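Stiltside fit-out notebook, June

Unit 2, back half. Entry by Valter, with bits from Ekaette where marked.

Start 7:40. Key from the lockbox, code changed again, new one is on the whiteboard in the office. Power on in the front half only. Ran the long lead through the shared corridor and taped it down.

Space

The lease plan gives 3,350 square feet for the whole unit. Distina take the front as a showroom and Ko take the back as a packing and repair shop, with the corridor and washroom shared. Measured the back twice with the laser and once with the tape along the party wall. Laser and tape agree. The plan does not: it draws the party wall straight, and it steps in toward us by the width of a stud bay from the second column to the loading door. Ko lose floor there and Distina gain it. Not a lot of floor, but both leases are priced by the square foot, so it goes to Lovisa at the broker's office before anyone signs the measured exhibit.

Lovisa called back at 10:15. She wants our sketch with the column centers marked and the steps dimensioned from the finished face, not from the stud. Redid it that way. The old sketch is crossed out on the previous page, don't use it.

Ekaette: the 1,000 on the sketch is the mezzanine and is NOT in the 3,350. The old flyer adds them together. Ulla has the flyer up on the building's web page and I have asked her to take it down.

Party wall

Opened three inspection holes at knee height. First two: steel stud, board both sides, no insulation. Third, next to the electrical closet: double board on our side and a packed mineral fill. Somebody rated that section at some point. Have not found paperwork. Torunn thinks it goes back to the tenant before last, when there was a spray booth on the other side. She will look in the landlord's boxes.

Until she does, treat the closet section as rated. No penetrations. The air line for Ko's benches goes overhead and comes down at the second column. That costs us extra pipe and a couple of elbows, all in stock.

Patched holes one and two. Left three open with a screwed cover so Torunn can look in.

Loading door

Door travels fine by hand. On the motor it stops short of the floor and reverses. Cleaned the photo eyes, no change. Reset the down limit, no change. Swapped the eye on the left for the spare and it closed fully four times, then reversed on the fifth. The bracket on that side moves if you lean on the track. Tightened it, closed ten times clean. Put the original eye back in and it still closes clean, so the eye was never the fault. Spare is back in the gray drawer.

The bottom seal is torn on the street side. Landlord item under the work letter. Photo and note sent to Ulla.

Floor

Moisture tests in the back came up fine except near the door, where the reading was high on both pads. Leave the pads down and read again tomorrow. Coating crew moved back a day. Told Olov by phone, he was all right with it as long as the racks don't get delivered first. Racks are coming from the Ko warehouse, so I called there too and left a message. Need to confirm they got it.

Lines for the racking are snapped in blue. Red lines are the old tenant's and mean nothing. I'd like to grind the red ones off before the coating but there is no time in the schedule for it, and the coating is opaque.

Washroom

Stays as it is under both leases. Tenants split the cleaning, landlord keeps the plumbing. The work letter says "fixtures to remain" and lists them by room, and Lovisa wants the condition noted before handover so there is no argument at the end of the term. Torunn is doing that list with Ulla and I am not duplicating it. 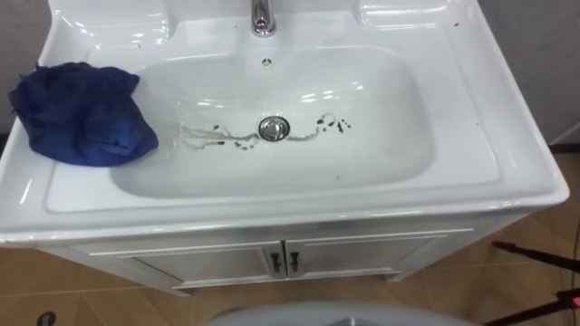 Signage

Stiltside rules allow one blade sign per entrance and vinyl on the glass. Distina want the blade sign. Ko say they don't need to be seen from the street and will take the directory board and the side door. Ekaette has that in an email from both, filed under Unit 2 / signs.

Blade bracket holes are already in the brick from the last sign. Spacing doesn't match the new bracket. Either redrill or make an adapter plate. I would make the plate. The brick has been drilled enough there and the landlord has to approve every new hole.

Money and dates

Ko have 90 days of free rent starting from delivery of possession. Delivery means the back half is broom clean, the door works and the party wall is signed off. As of this afternoon the door works. The wall depends on Torunn and the boxes. Broom clean is easy once the coating is down.

Distina's clock is separate. Do not mix them up in the weekly report like last time.

Open

Sketch to Lovisa, redrawn: sent 2:20, waiting.
Closet wall paperwork: Torunn.
Bottom seal: Ulla.
Read moisture pads first thing: me.
Confirm racks are held: Ekaette, I'm on the lift all morning.
Adapter plate: draw it up, steel is on the rack by the saw.

Locked up 4:50. Long lead left in place, breaker off.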